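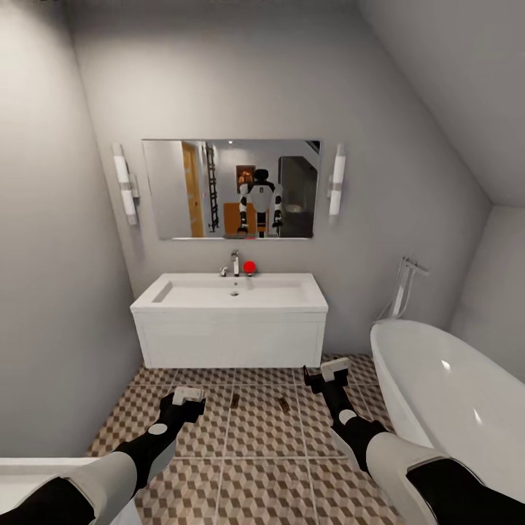
Section 4. Setting up the bathroom scene

By now you should have the two-arm model loading without errors (if you don't, go back to Section 3 and sort out the joint limits first, I'll wait). This part gets the Yusof build out of the blank gray default room and into the bathroom, so you can practice reaching around in simulation before you let the real arms loose in your garage. I built mine on a folding table at the Drerkbridge shared workshop, and I broke plenty of fingertips before I learned to do this part first!

What you need: the room pack from the Trusavmont folder, your saved arm file from Section 3, and 30 minutes or so if your computer is as old as mine.

4.1 Loading the room

1. Open the launcher and pick New Scene. Leave physics paused for now.
2. Choose the bathroom from the room list. The first load is slow and the window may go white. Let it be.
3. Wait until the mirror draws. Mine always comes in last, and it's a handy sign that the room is done loading.
4. Set the port to 2261. The default one fights with the gamepad driver on my machine and it may on yours too.

Note: Mirrors eat graphics power like nothing else in this room. If everything stutters, turn off reflections under Display. You lose the view of your own robot in the glass, which is a shame (I use it all the time to check how the arms are hanging), but the controls will feel a lot better.

4.2 Placing the robot

1. Drop the robot on the open floor, facing the vanity. Keep it clear of the bathtub on the right.
2. Load your arm file. Both arms should show up with the grippers attached.
3. Switch to the robot's own view. You want the grippers pointing forward and a little down, with the vanity past them.
4. Unpause physics and keep your hands off the controller for a moment. The arms will sag slightly and then hold.

Caution: If an arm keeps sagging or starts to shake, pause right away. Your gains are off, and the same numbers on the real motors will strip a gear. Ask me how I know.

4.3 Checking the grippers

1. Open and close each gripper by itself, left one first.
2. Look at the white fingertip pieces while they move. They should travel with the gripper. If one stays floating in place, it got attached to the wrong link, so fix that in the arm file and reload.
3. Bring the right gripper down slowly until it is just over the tiles, then raise it again. Do the same on the left.

Note: The cube pattern on the floor is flat, however bumpy it looks. It fooled me for a whole evening in March, when I was sure my floor contact was broken.

4.4 First reach

1. Start with the small brown items on the floor. They're right there between the grippers and there's nothing near them to knock into.
2. Move on to the red ball on the back rim of the sink once the floor feels easy. Come in from above and from the right, because the faucet is just to the left of it.
3. Go at low speed for your first two tries. Save a log of each one.

Caution: Don't practice on the tub yet. The rim is curved and the pads slide right off it, and then you're chasing the arm back out from behind the filler. Tub work gets its own part in Section 6, after we add the Rornadton wrist sensors.

When you're happy with how it moves, save the scene under a new name (don't overwrite the room pack, please) and go on to Section 5, where we wire up the emergency stop.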